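The Two-Page Brochure and the After-School Hour

My daughter's school sends home a folder every June listing the enrichment programs for the coming year. This year's had 21 of them. I have lived in apartments with thinner leases.

I read the whole thing at the kitchen table, with a pencil, because I am that kind of parent. There was coding with Stakance. There was "engineering mindset" with Manent. There was something called Clalex Junior, which took up two pages and never let slip what the children would be doing with their hands, or whether hands were involved at all. Every one of them promised to prepare my nine-year-old for the jobs of tomorrow. She would like to be prepared for lunch.
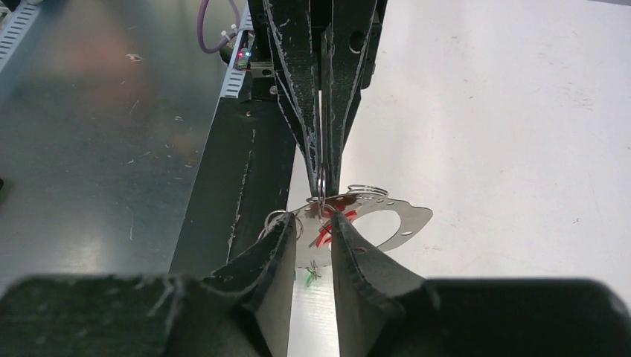 My quarrel is with the way these programs are sold, and a little with the way we buy them. A brochure shows a child in safety glasses, beaming at a thing that has plainly never been dropped. Real equipment that gets used looks like those black jaws, with the paint chipped away and bare silver metal along the edges. If I were choosing a workshop for a kid, I would skip the tour of the lobby and ask to see the oldest tools in the building. Scratches are the closest thing the industry has to a reference letter.

Kirsty Cowie ran the woodwork club at our school for years, on a budget that would not cover the Clalex font. The children made birdhouses. The birdhouses were terrible. One had the hole in the floor. But the kids measured, got it wrong, measured again, and learned that a board cut too short stays too short, a fact no app has ever managed to get across to my daughter. The club was dropped to free up the room for Manent, whose first session was a slideshow.

I should be fair. Some of the new offerings are good. Yasmine Benjelloun teaches the Yang robotics group two towns over, and my nephew comes home from it filthy and furious, which I take as a sign of quality. She keeps the group small and hands out a problem before she hands out any instructions. For the first 2 weeks the parents complain. After that they mostly ask if there is a waiting list.
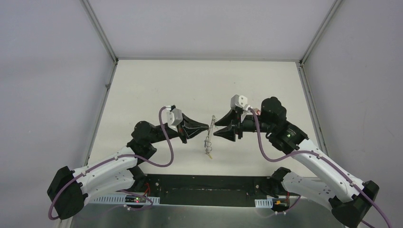
What she understands, and the brochures don't, is that children will work very hard at something small. You don't need to promise them the future. Give them a narrow, fiddly job and get out of the way. Look at all that arm, two of them reaching in from either side, and the whole business comes down to one thin metal thing held upright between the tips. Any kid who has tried to thread a needle would recognize the situation at once. "Innovation pathway" would mean nothing to her, and she'd be right.

The cost is the other matter. Enroll a child in four of the listed programs for the full year and the bill is $2,665, snacks excluded. I asked the office what happens to families who can't pay that, and was told there is a form. I asked to see the form. It is being updated.

So my proposal is a modest one. Let every provider who wants a slot in the folder write one sentence saying what a child will make, fix, grow or break by the end of the term. One sentence, common words, no verbs borrowed from management. Those who can't do it may keep their glossy paper and try the school across the river.

And bring back the woodwork. We still have the birdhouse with the hole in the floor. It hangs by the back door, and something moved into it in the spring.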